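**Rarndale shared workshop, 29 September 2023**

# Wanted: six people to help with a robot that picks up rubbish (doubters preferred)

We are building a two-armed robot called Dindero in the back room at Rarndale. It is supposed to find small bits of litter in an ordinary room, pick them up and put them in a bin. A ten-year-old can do this for the price of a biscuit. I have said so at every meeting and have been given the job of writing the advert.

So this is a call for participants. We want six, for evenings and a few Saturdays through October. There's no wage. Travel within the county is paid back on receipt, and there is a meal on the Saturdays, cooked by whoever loses the argument about cooking.

## Where the build has got to

Dindero has two arms, each with a black hand with several jointed fingers. Jummai Usman did the mounting and most of the wiring, and I have no complaints about either. The arms go where they're sent. The hands open and close. If you drive it yourself from the operator's seat, it can pick up a crumpled wrapper, and people who see this for the first time usually clap.

I would ask you to hold off clapping. A person did that. The fingers closed because Tekle told them to, and the wrapper was where Tekle could see it. What we are trying to build is the part where Tekle goes home and it still happens.

For that we use a learning program of our own, called Onyeka, which is fed recordings of people driving the arms and is meant to work out the rest. We have 283 recordings we're prepared to keep. Tekle Wako, who wrote most of Onyeka, wants 1000 before he'll say anything about how good it is. I think this is a convenient number for a man who doesn't want to be asked yet, but I can't prove it, and he did show me his reasons on a whiteboard. I'd like someone else to look at that whiteboard.

On its own, with Onyeka running, Dindero has had good evenings and bad ones. On a good evening it goes for the packet, gets hold of it and carries it over to the bin with no help. On a bad one it closes its fingers on air with great confidence, then goes to the bin and opens them. It doesn't know the difference, and that bothers me more than the misses do.

## The room

It's a working room and we don't dress it up. Furniture gets moved between runs, a bit of plastic goes down somewhere, and off we go. 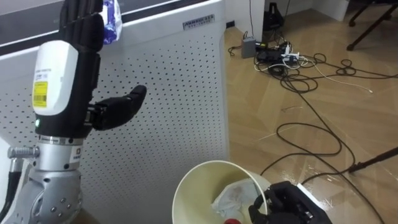
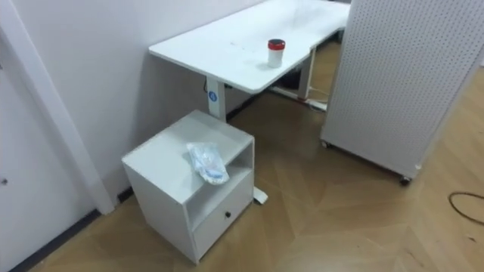
*Top: one hand up with a blue-and-white packet in its fingers, the other down by the bin. Bottom: a crumpled bag on the little cabinet in front of the desk.*

Look at the bag on the cabinet and think about what you'd need to know to pick it up. It's clear plastic, the cabinet under it is white, and part of it hangs over the open shelf. You or I would grab it without a thought. For Onyeka a clear bag on a white top is a miserable thing to look at, and most of our recordings so far use packets with some print on them. That is exactly the kind of gap I want people to find and be rude about.

Then there's the red-lidded container on the desk. Is it rubbish? I say no. Adaeze Aliyu says that depends what's in it. We have spent more time on this than I care to admit, and there is still no rule written down. Anything we call rubbish in October, the machine will go on calling rubbish afterwards, so I'd like the question argued properly by people who haven't already picked a side.

And yes, the cables. We know. Please lift your feet.

## What you would be doing

There are two kinds of place, three people in each. Say which one you want when you write.

**Drivers.** You sit in the operator's seat and drive the arms through the job: reach, pinch, lift, carry, drop. Then you do it again with the packet somewhere else. It's slow and your shoulders will know about it by the second hour. We don't mind how fast you are. We do mind if you throw away the untidy runs and keep the pretty ones, which every one of us has been caught doing, me included. Amado Saludo trains the drivers and is far more patient than I am. Expect one evening of practice before anything you do is kept.

**Checkers.** You lay out the room, start the machine, keep your hands off and write down what happened. Picked up or not. In the bin or not. Whether it knocked anything. You decide where things go without telling Tekle or me beforehand, and you don't move the packet to a kinder spot halfway through. I'd like at least one checker who thinks the whole idea is daft, and I'm willing to give up my own claim to the post.

Checkers also write the weekly note. It goes up on the workshop door as written. Nobody on the build side edits it, and that was agreed before this advert went out.

## Who we'd like

- Adults only, I'm afraid, on account of the arms.
- Able to do one weekday evening a week and at least two of the Saturdays.
- Willing to write plainly about things going wrong, including your own things.
- Comfortable sitting (drivers) or standing with a clipboard (checkers). If neither suits you, ask. Chiamaka Igwe has already rigged one seat differently and is happy to do another.

You don't need to code. You don't need to have used a robot. If you have worked as a cleaner, in a kitchen, on a ward or in any job where you picked up after other people, put that in the first line of your message, please. We have plenty of opinions about fingers and very few about rubbish. I'd swap two of our electronics people for one good hotel cleaner tomorrow, and they know it.

If what you want is something impressive for your CV, I'd think twice. You may end up with "watched a robot miss a crisp packet, autumn 2023". I'd hire that person, but I'm not sure who else would.

## Things I'd want to know if I were you

**Is it safe?** There's a stop button in the driver's reach and another in the checker's. Jummai limits the speed of the arms for new people and she doesn't take requests to raise it. You'll be shown where to stand. Long hair up, lanyards off.

**Who owns the recordings?** The workshop does, as a group. They hold the camera view from the robot and the movement of the arms. If you wander into view and don't want to be in there, say so on the night and that run is deleted. There's a sheet to sign about all this and it fits on one side of paper.

**Is there a company behind it?** No. Esach, the small fund that paid for the second hand, gets a written report at the end and has no say in what the report contains. I asked to see that in writing and have now seen it.

**What happens after October?** We look at the checkers' notes and decide whether to carry on. I don't count this as a formality. If a robot on its own can't clear one room we've been staring at for months, I'll argue for taking the arms off and using them for something duller, such as holding work at the drill press. Adaeze will argue the other way. Participants get a vote each, the same as members.

**Could it ever be useful?** For someone who can't bend down or can't grip, perhaps. It's the one case that keeps me turning up. But I've heard it used to justify a lot of gadgets that ended up in a cupboard, and we haven't yet asked a single person in that position whether they'd want this thing in their front room. If you are that person, there's a place for you, and you can turn up, be unimpressed and go home again with your bus fare paid.

## How to apply

Write to Amado Saludo at the workshop, by post or through the letterbox on the side door, or leave your name in the book at the front desk. Half a page is plenty. Tell us:

- driver or checker
- which evenings you can't do
- one machine you were promised would save you time, and what it did instead

The last one is how we choose if too many people apply. I don't expect that to be a problem.

Everyone gets a reply, including those we can't fit in. Before you commit, come along to an open evening and watch a run. Ask to see one with Onyeka doing the work and nobody in the seat. If someone offers to show you the driven version first because it's "easier to follow", tell them I said no.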